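Sat 24 October

Equipment planning, second pass. Noémi wants the request on one sheet before the budget window closes, so I am writing the long version in the notebook and will cut it down later.

Where we left it in April: one order for hand-held grippers, one for the arm controller, everything else pushed out. The controller was approved and the grippers were approved at a lower number than we asked for. Nothing was approved for spares, cables or tape, and those have come out of the consumables line ever since. Wichai ran the consumables line for me yesterday. We have used 60 percent of it on things that should have been in the equipment request. Cables are the worst, then finger pads, then camera lens covers.

So the rule for this round is that each gripper goes in as a set. Gripper, camera, printed marker, one set of spare pads, two cables, a charger. If the price looks high next to last time, that is because last time was wrong. I'll put a line in the request saying so.
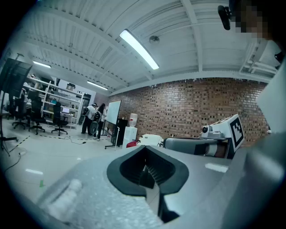
Quotes so far.

Skundonus: complete hand-held units, assembled and calibrated. Lead time 23 working days from PO. Price holds for 30 days. They will not split the camera out of the set, so if a camera dies we buy their camera. Fongchan asked them for a part number on the finger pads and they sent back the same brochure again. Asked a second time, waiting.

Rutuvance: parts only. Cheaper per unit by a fair amount, but assembly and calibration are on us. Fongchan put in a day and a half per unit last time, and that was without the two that had to be opened up again for the wheel fit. If I charge his time at the internal rate the saving is mostly gone. It does leave us able to fix them, and the pads are listed individually.

Larnano: quoted for the table arm only, no hand-held units. Their quote includes the mounting plate and does not include shipping. Need shipping before I can compare.

Current thinking is a mix. Complete units from Skundonus for the collection work, and a box of Rutuvance parts for repairs and for the one we keep modifying. Need to check that Rutuvance pads fit a Skundonus housing. Fongchan says the hole spacing is the same and the screw length isn't. Longer screws are not a budget problem.

Arm. Lamai's position is that we should not buy a second arm until the first one is used more than half the week. I pulled the booking sheet and she is right, it isn't. Bookings bunch up on two mornings and the rest of the week is thin. Siriporn's position is that people don't book it because setup takes so long that a short slot is no use to them. Both can be true. A fixed camera mount and a quick-change plate would cost a small part of what an arm costs and would test Siriporn's idea. Moving the second arm to the April round, putting the plate and mount in this one.

Storage. We cannot take delivery of anything boxed until the shelving is sorted. Options:

1. Another shelving unit. There is money for it but I don't want to lose floor.
2. Clear the existing shelves. Free, one afternoon, needs everybody to say what is theirs.
3. Rent space down the hall. 300 a month, and then nobody can find anything.

Going with 2. Anything without a name on it by the end of next week goes to Wan for the surplus list. I have said this before and let it slide. This time the delivery date depends on it.

Spent some time on where hand-held units should live between sessions. At present they get put down on whatever surface is nearest and the markers pick up scuffs. A scuffed marker costs very little to reprint, but if it is bad enough to lose tracking then the session has to be repeated, and a session is several people's time. A rack with padded slots is the answer. Wichai offered to make one out of offcuts. I'd like a bought one in the request anyway as a fallback, with a note that we'll drop it if his works.
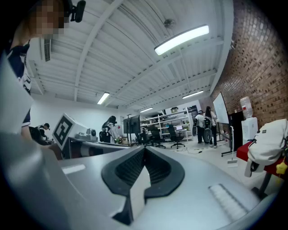

Desk space comes next. If we add units we add people collecting at the same time, and each pair needs a work surface and a spot to offload data. Counting only what we would need on a full day, I come out two desks short. Folding tables are fine. Please nobody order the glass-top ones again, the reflections were a pain for weeks.

Network and disks. This is the part I underestimated last year. Footage per unit per day went up when we changed the camera settings, and the copy at the end of the day now runs into the evening. Lamai wants a local storage box with a faster switch. I got one price and it was more than two gripper sets. Asked for a second price with fewer bays. If that comes in low enough it goes ahead of the extra grippers on the priority list, because more grippers without the storage only makes the evening longer.

Priority order as of today:

Storage box and switch
Gripper sets, complete, first batch
Rutuvance parts box
Quick-change plate and fixed mount for the arm
Folding tables
Rack
Gripper sets, second batch

Second batch is what goes if they cut us. I would sooner lose that than the parts box.

Contingency: around 10 percent was suggested. Noémi says finance strips any line called contingency, so it should be spread into the unit prices or dropped. I don't like hiding it. Will ask her if "shipping and installation" is acceptable with the real shipping numbers in it plus a margin that we state.

Also to settle: who signs for calibration when units arrive assembled. Last time we trusted the certificate and found one camera rotated slightly in its mount two weeks in. I want acceptance tests written down before the PO goes out, and a clause that the unit goes back at their cost if it fails. Siriporn has the old test sheet. It needs the marker visibility check added and the part about the old tablet removed.

To do

Me: shipping figure from Larnano. Second storage price. Cut this down to one page.
Fongchan: pad part number from Skundonus, screw lengths, list of what he would want in the parts box.
Siriporn: acceptance test sheet, draft is enough.
Lamai: data volume per unit per day, real numbers from the last full week, so the storage line has something behind it.
Wichai: rack, rough drawing with dimensions. Consumables breakdown by item, not just the total.
Noémi: wording for the shipping line. Confirm the date the window closes, I have two different dates written down.

Later, same day. Larnano answered. Shipping is quoted separately per crate and the mounting plate goes in its own crate, which makes it a lot less attractive. Asked if the plate can ship with the mount. If it can't, we machine one here and take the plate off the list.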